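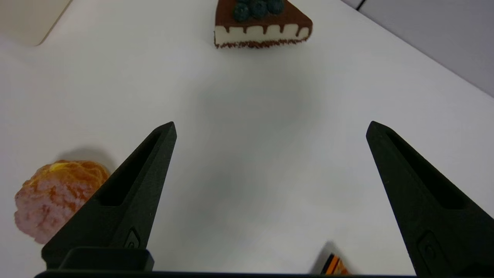 I have a new job, and the job is moving cake.

Fake cake, before anyone asks for leftovers. Since June I've been going in to Savau, out past the Fluvville turnoff, where I hold a pair of handles and a robot arm copies whatever my hands do. You steer, it records, and somewhere down the line a program called Fliltance is meant to work out how to pick up dessert by itself. The target for the season is 3000 demonstrations. As of Thursday we were on 1277, and a fair share of those are mine.

I thought I'd be good at this. I have hands. I've used them for years, often on cake.

What I hadn't reckoned on was how much your fingers get up to without telling you. Pick up a slice of something and you've already guessed the weight, tilted your wrist and let the soft bit sit where it won't get squashed. The gripper has two fingers and no opinions. If I come in crooked, it comes in crooked. If I dither above the plate wondering about lunch, the dithering goes in the recording too, and Fliltance may well grow up believing that a thoughtful pause is part of the recipe.

The wedge is the worst of the lot. Grab it by the pointy end and it swings around like a gate. Grab it across the fat end and you have to keep clear of the blueberries. The round pastry is friendlier, though it likes to roll if you pinch it too high. My advice to anyone starting out is to open the gripper wider than feels polite, go down slowly, and commit.

You're also supposed to vary things — different angles, different starting spots — so it doesn't learn one perfect grab and fall to pieces when the cake moves over a bit. My natural clumsiness is finally considered useful data.

At home I now catch myself lining up on the butter dish from above, elbow out. I had a real slice of cheesecake on the weekend and approached it beautifully, then used a fork.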